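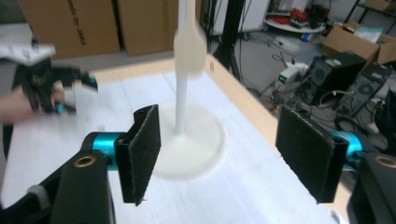 Fuzzy black, with the light specks that fuzzy black always picks up. A thread about lint!

Gillespie Pollock
May 11, 2021

Right, I've been threatening to do the fluff thread since December and I have a pot of tea and a free evening, so let's go. Lint, bobbles, fuzz, the stuff on your coat. I love it. I love getting rid of it even more.

First, words, as people use them all for each other. Lint is loose fibre that has come off something. Fuzz is fibre still attached at one end and sticking up. Bobbles (pills, if you read American knitting blogs) are fuzz that has rubbed itself into little balls and is still hanging on by a few threads.

You need different tools for each and that's where most people come unstuck. A sticky roller is great on lint and does more or less nothing to a bobble. A bobble shaver is great on bobbles and pointless on lint.

Why does black show it so badly? Pure contrast. House dust and loose fibre from a mixed wash come out as a sort of pale grey, and pale grey on black is as loud as it gets. My oatmeal jumper is every bit as linty as my black one. It just keeps quiet about it.

And anything with a raised surface (felt, fleece, velvet, brushed cotton) has all those tiny ends standing up to grab passing fibres. Smooth black cotton you can often shake clean. Black felt you cannot. It holds on like a burr.

So black AND fuzzy is the hard setting. If you can keep a black felt hat clean you can keep anything clean.

My starting point was a hat, as it happens. A black felt one, from a charity shop, so covered in somebody's cat that I thought it was grey. I paid 2 quid for it and cleaned it on the bus home with a strip of parcel tape wrapped round my fingers. By the time I got off I was hooked.

Parcel tape, by the way: fine on the bus, not fine as a habit. It's stickier than it needs to be and on felt it lifts good fibres along with the bad ones. Masking tape is gentler. Pat, don't drag.

What I use now on felt is a soft bristle clothes brush. Mine's an Oseck, which is no longer made as far as I can find, and I got it in a box of odds and ends with a shoehorn. Any soft natural bristle will do the job though. Don't go hunting for mine, I have already looked for a second one and I'll fight you.

Brush in one direction! With a felt hat that's usually anticlockwise as you look down on it. Try a small patch first, and if it looks smoother you're going the right way. If it looks like a startled kitten, turn round.

Someone always asks about steam. Yes, lovely, a bit of steam from the kettle lifts a flattened patch beautifully. Hold it well above the spout and mind your hand. Let it dry fully before you brush or you'll just work the dust in.

Frayed edges next. Cut felt goes a bit hairy along the edge with handling and the temptation is to pull the loose bits. Please don't pull! Small sharp scissors, lay it flat, trim the hairs and leave the edge itself alone. Every time I've pulled one I have made three more.

(Cheap craft felt is often acrylic or polyester and will fray and fluff faster than wool. It's still great stuff and I use it for everything. I just don't expect it to look new for long.)

BOBBLES. My favourite. If you've got a jumper with bobbles under the arms and down the sides, nothing is wrong with it and you haven't been sold rubbish. Those are the places where it rubs. Very soft jumpers often bobble worst, because softness tends to come from short or loosely spun fibres and those wander.

I had a cardigan from Grīnberga, a beautiful thing the colour of wet slate, and it bobbled so much in the first month that I nearly sent it back. Then I shaved it, wore it, shaved it again, and after that it calmed right down. The short fibres had mostly worked their way out. It's now my best cardigan and I'm wearing it as I type this.

Tools for bobbles, in the order I reach for them. A cedar-handled comb with a fine mesh edge for fine knits. An electric shaver for thick ones. A pumice-type sweater stone for heavy coats, outdoors, over a bin, as it makes a shocking mess.

My electric one is a Sellix and it sounds like a wasp in a tin. It has a little clear pot on the side that fills up with fluff, and I can't tell you how much joy that pot gives me. I once did every jumper in the house in one evening just to keep filling it.

I did actual sums that evening. 37 garments. I had to borrow some from my sister.

How to use one without making a hole: lay the jumper flat on a hard surface, smooth it with your free hand, keep the shaver level, small circles, no pressing. Holes happen at folds and seams where the knit bunches up into the guard. Go slowly round buttons. Ask me how I know about buttons.

If it's a really precious knit and you're nervous, just use scissors. Snip each bobble off with the blades flat to the fabric. Put the radio on. It's very calming and you will miss your bedtime.

Don't use a disposable razor. I know every household tips page says to. It works nine times and then on the tenth you have a slit across the front of your favourite thing.

OK, prevention. Turn things inside out before they go in the wash. That's the whole of it really, I could stop there. The rubbing then happens on the side you don't look at.

Also: wash the shedders away from the catchers. Shedders are towels, new fleece, flannel pyjamas, anything chenille. Catchers are black trousers, corduroy, velvet, tights. One new towel in with your black cords and you've lost your weekend.

Check pockets for tissues. I say this as a man who has washed 2 full packets in a single load and stood in front of the machine with his hands on his head. If it happens to you, let everything dry completely before you touch it. Dry tissue shakes off. Wet tissue smears.

I've been using a liquid called Triritz for wools and I like it mainly for the smell, which is a bit like a pencil case. I don't think it does anything special about fuzz. A cool wash, a short spin and drying flat will do more than any bottle.

Empty the filter on your tumble dryer every single time. It's a fire risk if you don't, and it also means the fluff has somewhere to go that isn't your socks. Plus you get that satisfying sheet of felt, in whatever colour your week has been.

I keep mine! In a jar. Some people put it in the compost, but only do that if your load was all natural fibre, otherwise you're putting plastic in your beans.

A question that came in while I was typing: are those rubber-edged brushes any good? For pet hair on sofas and car seats, brilliant, better than anything else I've tried. A damp rubber glove does the same thing for less. On a knitted jumper I'd leave it alone, it tugs.

Another one: velvet. Velvet brush (the short red-pile kind), with the nap, light hand. Those brushes have an arrow or a grain to them, so if yours seems to be putting lint ON, turn it the other way up. I owned one for years before I found that out and was very rude about it the whole time.

And for a quick fix before you leave the house, barely damp hands. Wet them, shake them off, run your palms down the coat from shoulder to hem. Gets most of it. My gran did it to me at every wedding and I was mortified, and she was completely right.

Last bit of kit talk: sticky rollers. They're fine, they're quick, I keep one by the door. But the refills add up and you bin the lot. I worked out that 600 sheets had gone through my hands before I bought a proper brush. The brush is still going.

Send me your bobbly jumpers, I mean it. Photos, before and after, especially the pot of fluff. And if anybody has a spare Oseck brush in a drawer, with or without the shoehorn, my messages are open.

Adding one more as three of you have asked: yes, you can shave a sofa. Same rules, flat and slow, and do the cushion fronts first as that's where it all is. Charge the shaver beforehand. Mine died halfway along and I had half a new sofa until morning.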